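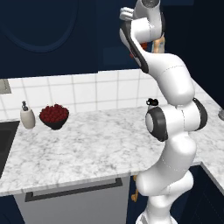 Figure 2. Simulated kitchen used in the student task suite.

3.2 Task setup

The student teams in the Clurkano course trained one reaching policy each in simulation, using a shared kitchen layout prepared by Shih and Imhof. Every team received 38 demonstrations and held back 8 for validation. Episodes in this layout start with the fingers closed and the gripper raised above the countertop (Figure 2), so the first motion of any counter-level task is a descent past the tiled backsplash. Targets were sampled on the open stretch of marble in front of the soap dispenser and the fruit bowl – neither object was to be touched. A trial ended on contact with either one or after 30 seconds. Each final policy was scored over 92 trials with fixed seeds.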